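Lirstead lab halts two-armed kitchen robots after gripper fault

A robotics lab in Lirstead has stopped all unattended running of its two-armed kitchen robots after a gripper failed to let go when an operator pressed stop.

The fault happened on a Wednesday in September, during a table-clearing task at the Penevville Road workshop of Rocha Automation. The arm was holding a dinner plate over the edge of the table when the operator saw the second arm swing toward it and hit the stop button. Both arms stopped moving, but the gripper kept closing. The plate broke in its fingers and pieces landed on the floor by the operator's chair. There were no injuries.

Rocha said in a written statement that the stop signal had reached the arms as it should. The grippers run on a separate controller, and a software update installed 13 days earlier had changed how that controller reads a stop. It was treating the signal as a pause, which left the last command – close – still active.

The company has gone back to the older software on all 14 of its stations and is checking each one by hand before it goes back to work. An operator has to be within reach of the button at all times until the checks are done.

Work on the household tasks has carried on under those rules. The stations are laid out like a small kitchen counter, and the arms practice handling dishes and food items at low speed.

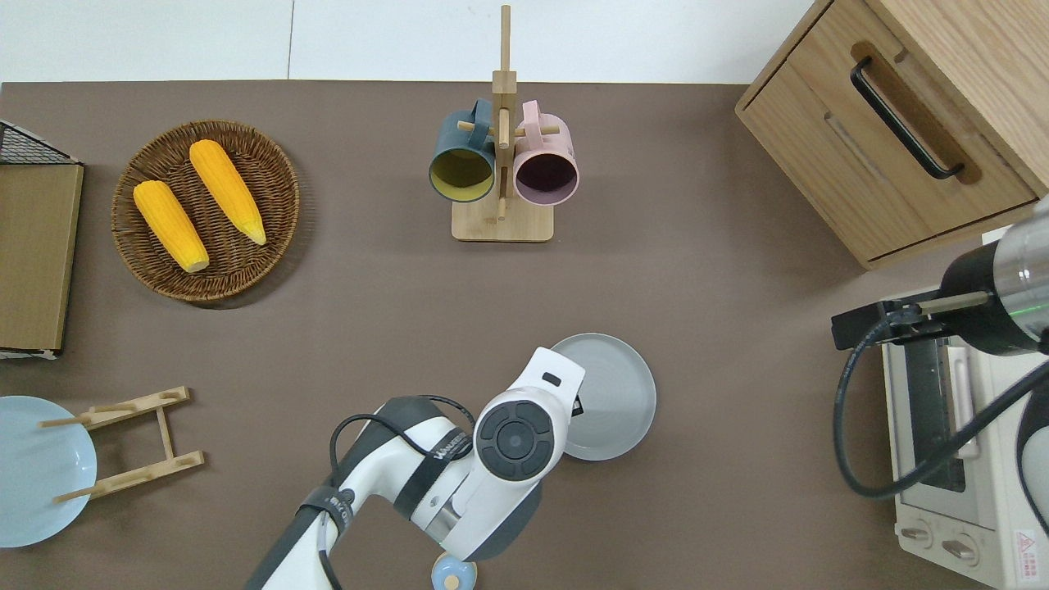

A work table at the Lirstead workshop, with a plate, a mug tree and a toaster oven within reach of the arms.

Records kept by the lab show 1463 stops logged on the stations since the start of the year. Most were routine, such as an operator ending a run early or resetting a dropped item. Engineers went through the entries made after the update and found four more in which the gripper had stayed active after a stop. In each of those the fingers were empty or already fully closed, so the fault was not noticed at the time.

The review also looked at the distance between operator and table. Chairs had been placed close in so staff could reset objects between runs without getting up. They have now been moved back behind a line on the floor, and resets are done only with the power to the arms switched off.
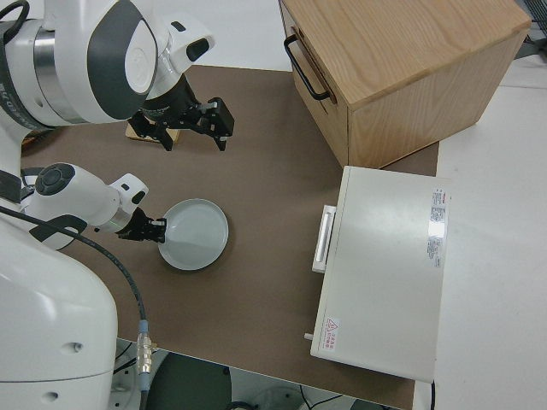 Getolham, the outside firm that inspects the workshop's equipment, was told of the fault the next morning. Its inspectors asked for two changes. The grippers must be wired into the same stop circuit as the arms, and any update to the gripper controller must be followed by a stop test with an object held in the fingers. The lab's earlier test was carried out with the fingers open and nothing between them.

Rocha said it had accepted both points. Rewiring has been finished on four stations, and those will be the first to be inspected again. Unattended running – mostly overnight sessions – will stay off until Getolham has signed off on every station. The company did not give a date for that.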